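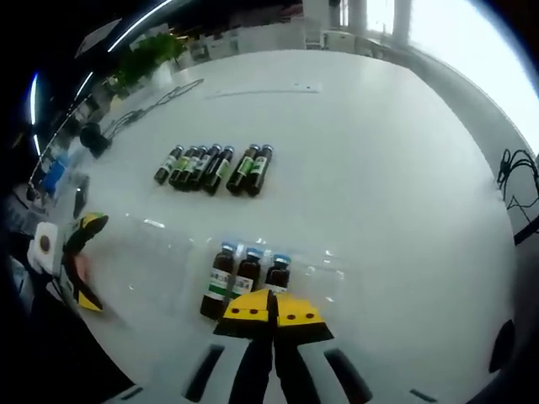
How do you stop a homemade gripper from twisting round things when it closes on them?

Match the height of the two fingertips first, then slow down the last part of the close. Twisting almost always comes from one tip touching before the other.

Posted by Nelu Văduva in Home and Shared Shop Builds

More detail on my setup. It's a hand-held parallel gripper with printed fingers, built on the Gaber plans, and one servo drives both sides through a rack. When I squeeze a cylinder it rolls toward the left finger and ends up crooked. I swapped the servo in August and it got a bit better. The rack has almost 2 mm of play, measured at the tip. Would new fingers help or is it the rack?

Booker Hutchins
It's the rack. Mine did the same until I shimmed it. Cut a strip of feeler gauge stock, slide it behind the rack, and check that it still moves freely by hand with the servo horn off. If it binds, go thinner. Don't bother with new fingers until the play is gone.
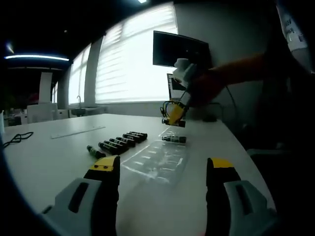

After the shim, close it on a straight rod 10 times and mark where the rod ends up each time. If the marks still drift to the same side, one finger is leading. Loosen its base plate, close both tips against a square, and tighten it again. My two screws had backed out, so I put thread locker on them.

Reginald Baptiste
just put rubber on the tips, worked for me

Fitzgerald Blackwood
Rubber will hide it for a while. I ran mine that way at the Dalton shop and the pads wore unevenly, then it was back to twisting. Booker's fix is the right one. Also check your servo horn. The one in the Plukulard kit has a sloppy spline and that adds to what you measure at the tip. I'm there Sunday until 5 if you want to bring it by.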